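Ikley folding table, two months in

I bought the Ikley folding table in March, after my old card table finally gave up in the middle of a birthday party (cake and all, don't ask). I paid 137 dollars for it, which felt like a lot for something that lives behind a door most of the year! But I host a board game night every Tuesday and I was tired of eating chips off my lap.

Setup is easy once you get the hang of the leg locks. The first time took me 30 minutes and some bad words, and now I can do it while talking on the phone. The locks are stiff, though, and the one nearest the handle pinched my thumb twice. My sister-in-law's Gadine has nicer locks, a soft push button kind, but that one wobbled like crazy when we played a stacking game on it. The Ikley stays put, even on my lumpy rug.

Cleaning is fine. Salsa wipes off, marker does not (my kid tested this for me). It's heavier than I'd like, and the carry handle is a thin little thing that digs into your fingers by the time you get to the car. I wrapped mine with bike tape and it's much better now.

Would I buy it again? Yep, probably, but I'd wait for a sale. I'd also skip the matching cover, it slides right off.

White tops and cups: 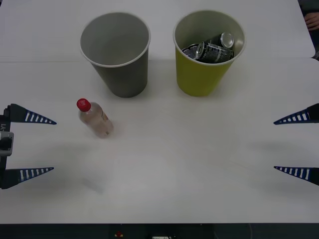
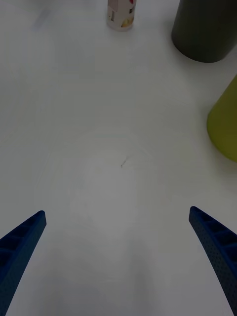 Can you leave the Ikley outside on the patio overnight?

I wouldn't. Mine got rained on once and the hinges squeaked for weeks until I oiled them, so now it comes in with the chairs.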